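The stop that forgot its place

Meifang Fu had been testing gripper software at Pavliuk for two years when one of the firm's arms closed its fingers on a colleague's glove. The hand inside was bruised and nothing was broken. She agreed to talk about it in September, after the internal report had been signed off.

"The emergency stop worked," she said. "Everyone asks that first. It was the restart that went wrong."

The arm had been stopped at 10 in the morning so that Abílio Vilela could clear a jammed part from the bench. He reset the cell from inside the guard, which the procedure at the time allowed. The controller still held the last command it had been given before the stop, a close command, and it carried it out 37 milliseconds after power came back.

"Abílio had his hand between the fingers. He said a word I won't repeat and hit the button again, and the fingers let go." 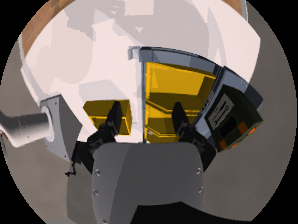 Finding the fault

The cell was locked off that afternoon and the team moved the work into Emevix, the simulator they use for new software. Fu and Lourenço Cordeiro wrote a script that stopped and restarted the arm at a different point in the cycle each time. They ran it 3270 times.

"Most of the runs were fine, and that was what bothered me. If it had failed every time we would have caught it before delivery."

The failures all had one thing in common. The stop had come after the close command was sent but before the gripper reported that it had received it. The driver, bought in from Heteck, kept the unanswered command in a queue, and a reset did not empty the queue.

"Lourenço found it in the log. I had been looking at the force settings for days and I was wrong about them."
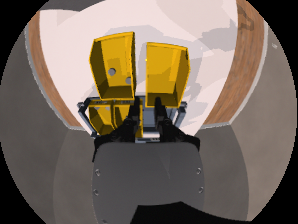

Fu's own share of the blame, as she sees it, is that the restart test had only ever been done with the gripper well clear of everything. She now asks for it to be run over the bench as well, in close quarters. The gap between the two yellow pieces is narrow, with a strip of pale tabletop showing through it, and a small movement that would pass unnoticed in open space is easy to spot against something like that. "You want something near the fingers to judge by," she said.

What has changed

The queue is now cleared on every stop, and the arm waits for a fresh command before it moves. The reset button has been taken outside the guard. Rekha Jaiswal, who runs the cell, also wanted the air — the gripper is pneumatic — vented by hand before anyone reaches in.

"That one is unpopular. It adds time to every jam," Fu said. "Rekha isn't going to drop it."

Vilela is back on the same cell. Fu is still waiting to hear from Heteck whether the older version of the driver has the same fault.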